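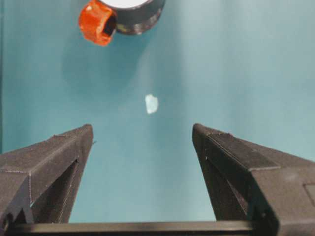 Figure 1. Grey ring with orange cap, and a small white translucent fragment well apart from them. Teal ground.

Wollora Centre for Collections Practice
CP305 Handling and Sorting Small Modern Objects
Handout 3: Grounds, containers and loose fragments

Read before the February practical. Bring a printed copy, as the sorting room has no screens at the benches.

3.1 What this session covers

Last session dealt with objects large enough to pick up in the whole hand. This one deals with things smaller than a film canister: caps, rings, stoppers, short lengths of tube, cups, chips and flakes. The Skekcombe deposit has more than 2,000 of these and most of them came to the store in mixed bags, with no note of what belonged with what. You will work on part of that deposit.

The work has four stages: lay out, separate, contain, record. Most mistakes in student work happen between the second and third stages, when pieces are out of the bag but don't yet have a place to go.

3.2 Choosing a ground

The ground is whatever the objects are laid out on. It needs to be plain, matte and a colour that few of the objects share. For mixed modern material we use teal. Grey, white and orange all show up against it, and so do pale translucent pieces, which are the ones most often lost. The fragment in Figure 1 would be very hard to find on white paper.

Matte matters as much as colour. A glossy ground throws reflections, and a reflection can look like a chip of clear material. Students regularly reach for a highlight.

Even a plain matte ground will not look like one colour all over. Where the light is stronger it goes pale and washed out, and where it is weaker it goes deeper and bluer. Put the palest pieces in the deeper part of the ground. Put dark pieces in the lighter part.

Soft grounds have one drawback, which is folds. A fold makes a dark line and a shallow gutter. Small round things roll into the gutter and flat things slide under the edge. Smooth the ground from the centre outward before you start, and run a finger along any crease that is left before you clear away.

3.3 Laying out

Tip the bag slowly, low down, onto the middle of the ground. Do not shake it. Turn the bag inside out afterwards and check the seams.

Larger pieces go to the top of the layout, away from you. Fragments stay in the middle with open space all around them. A hand's width between pieces is a good starting point. You can close the gaps later when you know what you have.

Keep sleeves rolled and take off bracelets and lanyards. Don't lean over the ground with anything in a shirt pocket.

3.4 Pieces that are touching

When two pieces come out of the bag attached, or resting against each other, leave them that way until they have been recorded. The ring and cap in Figure 1 are the usual sort of case. The cap sits at the left side of the ring, with its hollow opening facing to the right. From a picture alone you can't say whether the two were made to go together, and you should not write that they were.

Acceptable wording for the sheet:

Ring, dark grey, thick wall, mottled, with orange cap at side. Relationship not established.

Wording that will be sent back:

Bottle neck and lid.

The second version names a function for each piece and a relationship between them. It might turn out to be right once someone has examined the pieces, but the sheet is for what has been observed at the bench. Function goes in the second column and stays in pencil.

The same applies to material. "Plastic" is a conclusion. If you have not tested it, use a description of the surface: matte, glossy, mottled, faceted, crumpled-looking. The Drelotach test cards will be available in the second half of the practical for anybody who wants to go further, and they are covered in Handout 5.

3.5 Fragments

A fragment is any piece that does not show a complete shape. Treat every fragment as though it belongs to something in the same bag until you have checked.

Describe it in this order: size relative to the other pieces, outline, colour, how light behaves in it, condition of the surface. For the one in Figure 1 a first entry could read:

Small. Irregular, near oval, slightly longer one way. White with a pale bluish tint. Translucent. Faintly glossy.

Broken ice, broken plastic and a crushed tablet can all look like this. If there is any chance that a fragment is a medicine or a chemical, stop, leave it where it is and call the supervisor over. Do not smell it or touch it with bare fingers. This has come up with the Skekcombe bags before, and in each case the piece was dealt with separately.

Fragments are never put loose into a pocket, a palm or the lid of something else. They go straight from the ground to a container.

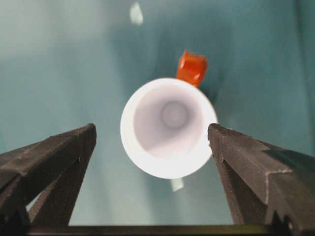
Figure 2. White cup from above, mouth up. Small orange object at upper right behind the rim; pale elongated shape just under the lower rim.

3.6 Cups and other open containers

Cups turn up in this material in two ways, as objects to be recorded and as things we use to hold other objects. Keep the two apart. Our own sorting cups live on the shelf by the door and have a number on the base. A cup without a number is to be treated as an object and stays on the ground with everything else.

Points to watch when a cup is part of the layout:

Check the inside first. Seen straight down, a pale interior shades toward the base, and a thin pale flake can lie there without showing. Tilt the lamp before you tilt the cup.

Check close to the rim. In Figure 2 the cup hides part of the orange object on one side and part of the pale shape on the other. Anything seen like this should be recorded as partly hidden. Don't guess at the rest of the outline.

Lift the cup straight up. Sliding it sideways drags whatever is against it, and if the ground has ripples the neighbouring pieces will shift too.

Look at the ground where the cup has been before you put it down anywhere else.

A view from directly above is good for the mouth and the inner wall, and it tells you nothing useful about the outside. If the outer wall matters, take a second view from the side with a scale beside it. The same goes for anything tall and narrow.

3.7 Photographs at the bench

Take one overall view before you touch anything and one after each move. Blurred views are kept if they are the only record of a position, but mark them as blurred on the sheet. Colour should be described from the object itself, with the bench lamp on, and not from the photograph. A bright rim in particular tends to come out whiter than it is.

3.8 Entering records

Records go into Solís at the end of the practical. Use one line per object and one line per fragment. Attached pieces get a single line until they have been separated.

Required fields: bag number, position on ground, short description, colour, completeness, photo reference.

Leave a field blank if you have no answer for it. Do not type "unknown", as it gets picked up by the search and swamps the results.

Each bench should expect to get through 20 objects before the break. Speed is not marked. Bags in this deposit hold up to 100 pieces, and an unfinished bag is laid back in its tray with the ground folded over the top, label outward.

3.9 Before next session

Choose four small things from a kitchen drawer or desk, at least one of them pale or translucent and at least one open container. Lay them on a plain ground. Write an entry for each using the order in 3.5, without naming what any of them is for. Then move the container so that it partly hides one of the other pieces, and write that piece up again from what can still be seen.

Bring both versions. They will be swapped between benches at the start, and your partner will try to pick out the objects from the first version.

Reading: Centre bench manual, sections on soft grounds and on mixed bags. The section on adhesives can be left until Handout 6.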